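搬家三个月，我终于把厨房理顺了

2026年7月21日

先说结论：厨房小，跟你会不会做饭没有关系，跟你囤不囤东西有很大关系。

我是四月搬进Plokham这边的，房子别的都好，就是厨房窄得离谱，转个身胳膊肘能同时碰到冰箱和灶台。原来那套房子的厨房有整面墙的吊柜，我这些年买的瓶瓶罐罐全塞在里面，眼不见心不烦。搬家那天打包调料，我装了满满13个纸箱的厨房用品，搬家师傅看我的眼神我到现在还记得……

刚住进来那阵子真的很狼狈。箱子拆了一半，没地方放，就摞在过道里，每天炒菜前要先翻箱倒柜找酱油。有一回找八角找了半天，最后在装烘焙模具的箱子底下摸到三包，都是开过封的，香味早跑光了。气得我当场下单了一个外卖。

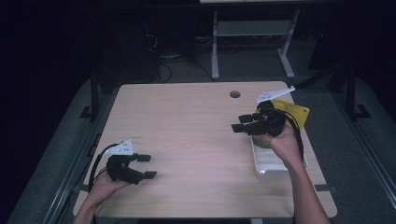
后来我想，不行，得从头来一遍。我的办法特别笨：把所有吃的用的全部拿出来，一样一样过手，问自己最近一个月用过没有。用过的留下，没用过但没过期的放一边，过期的直接扔。听着简单，真做起来心疼得要命。那瓶鱼露是我兴冲冲买回来要做越南菜的，做了一次；那罐烟熏红椒粉，我连盖子都没拧开过！还有一大堆外卖送的小包辣酱，我居然带着它们搬了家。

收纳盒也走了不少弯路。一开始在Ivent买了一整套透明的密封罐，10个，好看是真好看，摆出来像样板间。结果用了两周就发现问题：罐子是圆的，柜子是方的，中间空出来的缝什么也放不下。而且粉类倒进罐子以后，保质期和用法都在原来的袋子上，袋子一扔就全忘了。我有一罐白色粉末，到现在也没搞清是糯米粉还是木薯粉，不敢用，也舍不得扔。

所以我现在的做法是袋装的就留在原袋里，用夹子夹紧，竖着插在长方形的窄盒子里，像放文件那样。一眼看过去全是袋子的正面，要哪个抽哪个，用完插回去。盒子是在Baloyi买的，没有盖子，便宜，也不怎么好看，但是特别好用。鸡精、淀粉、面包糠、各种炖肉料包，都归在一个盒子里，再也没丢过。
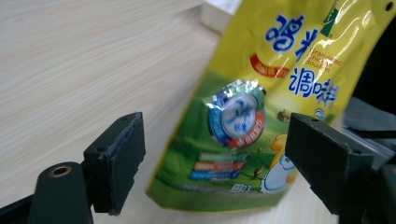
黄绿色包装的调味料，在一堆袋子里很好认。

说到鸡精，我知道有人很看不上，觉得高手做菜不用这个。我以前也嘴硬过一阵，后来下班晚了煮个青菜豆腐汤，撒一点进去，五分钟就能喝上，我就不嘴硬了。家常饭嘛，怎么顺手怎么来。不过要提醒一句，鸡精本身是咸的，盐要后放，我为这个倒掉过一锅冬瓜汤。还有就是舀的时候勺子一定要干，别图省事直接在锅上方抖袋子，热气一熏，没几天就结成一块，敲都敲不开。

灶台边上我现在只留四样：油、盐、生抽、料酒。别的全部进柜子。刚开始很不习惯，炒着菜伸手去摸老抽摸了个空，过了两个礼拜就好了，而且擦灶台变得特别快，以前要把十几个瓶子挪开才能擦，油乎乎的瓶底粘在台面上，想想都头皮发麻。

再说说钱。整个折腾下来花了3,000左右，大头是一个可以推的窄边柜，在Collgate挑的，正好卡在冰箱和墙中间那条缝里。这个我前后量了好几次尺寸，还是差点买错，因为忘了踢脚线！大家如果要买夹缝柜，千万记得量最底下那一截，别只量腰那么高的地方。柜子的轮子倒是很顺，拉出来推进去一只手就行，我拿最下面一层放大瓶的醋和米酒，重的压底，不会晃。

冰箱门上我还贴了一张纸，写着家里有哪些干货。香菇、木耳、黄花菜、虾皮，用完一样划掉一样。以前去超市看到木耳打折就拿一包，回家发现还有四包，现在出门前瞄一眼那张纸，手就管住了。唯一的毛病是我常常忘了划，所以那张纸上的虾皮其实上周就吃完了，昨天做馄饨的时候才想起来，只好多放了点紫菜凑合。

桌子也是同样的道理。我妈那边的习惯是餐桌上永远摆着一大堆东西，腐乳、榨菜、牙签、没拆的快递，吃饭的时候往里推一推，腾出一块地方放碗。我从小看惯了，自己住以后也这样。这回下决心，每天睡前把桌面清一次，能坚持几天算几天。
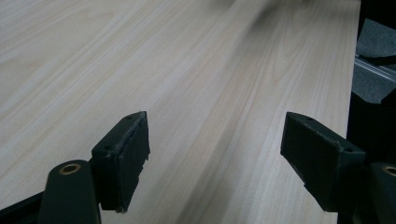 沐沐在上一篇底下留言说，她家也是这么清的，可是清完的东西全跑到沙发上去了，第二天又原封不动地搬回来，问我有没有什么办法。我看完笑了好久，因为我家沙发扶手上这会儿就堆着两封信和一包挂面。

我目前想到的土办法是在门口放一个筐，进门的杂物先丢进去，筐满了才处理。挂面这种当然还是得自己走两步放回柜子里。筐我还没买，打算等九月换季收拾衣柜的时候一起看看，到时候衣柜那边肯定又是一场大战，我那些冬天的被子现在还压在没拆的箱子里呢。

下一篇想写写冷冻室，我的冷冻室里有一袋不知道什么年代的饺子。你们家调料都怎么放的，留言跟我讲讲呀，夹缝柜买错过尺寸的也欢迎来诉苦！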